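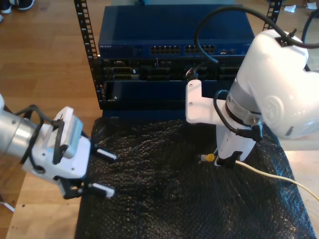 *A small equipment rack, with black bubble wrap laid in front.*

**Urnholm homes to wait until August for faster broadband**

The switch-on of full fibre broadband in Urnholm has been put back to August after work on the coast road took longer than planned.

Network builder Plilto said 253 homes were affected. Ducts have been laid on all but two streets, and digging there will start again once a damaged water main has been repaired.

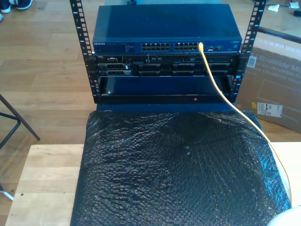
*1 min read*

"We know people have been waiting and we're sorry," said Brendan Kinsella, who manages the project for Plilto. "The cable is in the ground for most of the village. We need four more weeks."

Shakuntala Nigam, who runs a bookkeeping business from her house on Mill Lane, said she had already given notice on her old line. "I've had to ring up and ask for it back," she said.

The district council has set aside £2000 to help small firms with the cost of temporary connections. Applications are open now. 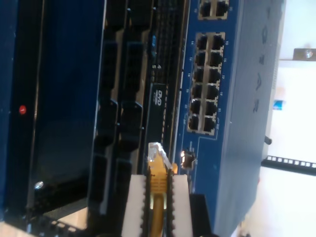 ## Road closures

Mill Lane will stay shut to through traffic while the main is repaired. Buses will stop outside the school instead.

*Jolien Geerts, 2019-07-17*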